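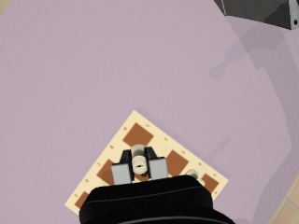

Small board, cream and brown.

OK, chess by mail. I've been at it for two months and I can't stop talking about it, so – thread!

My opponent lives in Brurnano. A postcard takes 5 days to get there, when the mail is in a good mood. We're on move eight. I have never thought this hard about a bishop in my life.

You write your move, you write the move you're answering, and then you've got all that leftover card to fill. Mine has covered soup, my knees and a long complaint about the upstairs radio.

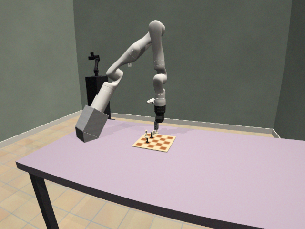

Image: Tindlow

The Jamora club list has 121 people looking for games right now, and plenty of them say beginners welcome (they mean it, I was one!). You can ask for a slow game or a very slow game. I picked very slow.

Best thing I've learned so far: keep a notebook. I set up the position from memory once and spent a whole evening planning around a knight I'd already lost.

Also please look up the Jabłońska opening cards if you like old printed stuff. Tiny diagrams, beautiful lettering, room for a stamp on the back. I've ordered a second pack already.

Next card should land in early June. I think she's going to take the pawn – I really hope she takes the pawn.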